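Zodari demo collecting: your questions

What is it you do all day?
I drive a two-armed robot through small household chores so the Zodari model has examples to learn from. One try at a chore, start to finish, is an episode. I've got 335 so far and the goal is 2000, so yes, I'll be at this until May!

Do you keep the bad ones?
Some of them. If I fumble and recover, it stays in (recoveries are gold). If I give up, I tag it and it goes in a separate folder.

Why so many tableware episodes?
That's what the Bragança group asked for first. Cups, bowls and plates are pretty forgiving. Spoons are my nemesis, all shine and no edges.
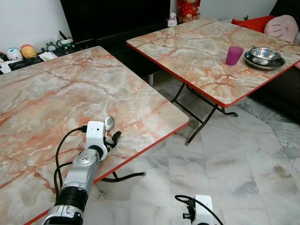
I change the layout every 19 episodes, otherwise the model just memorizes where everything sits. Moving a table a little counts as a change, and so does swapping which arm starts.

Can I send you my own recordings?
Please do! Use the Fuvau format, version 2, and write one plain sentence saying what the task was.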